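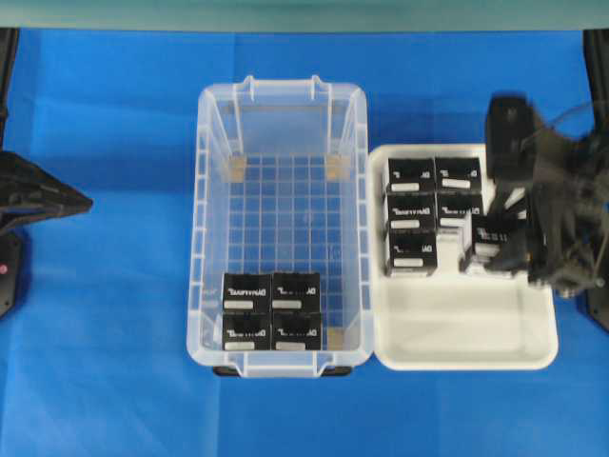 *Fig. 3. Clear parts bin on a blue work cloth.*

## 4.2 Mounting the Perkar Wall Rail

The Perkar rail supports storage bins in the Sayce and Pallutwood ranges. Read this section in full before drilling.

1. Mark the rail height on the wall. The top edge of the rail must sit at least 167 mm below any shelf or cabinet.
2. Hold the rail against the wall, level it, and mark the end holes. On rails longer than one section, mark the center holes as well.
3. Drill the holes to the depth given on the anchor bag. Clear the dust.
4. Insert the anchors until flush.
5. Fit the 4 screws loosely, check the level again, and tighten from the center outward.
6. Slide on the 2 end caps. The longer tab faces the wall.

**CAUTION:** Check for pipes and wiring before drilling. Do not mount the rail on unbacked drywall.

**Note:** Where two rails are stacked, set them 189 mm apart, measured from top edge to top edge. Closer spacing prevents the upper bins from being lifted off their hooks.

## 4.3 Loading

Load the lowest rail first. Place heavy parts in bins near the screws, and keep liquids off the rail. Retighten all screws after the first month of use.

Bins without rear hooks must be kept on a shelf or bench. Replacement hooks and end caps are supplied by Lellunton; quote the rail code stamped behind the left end cap.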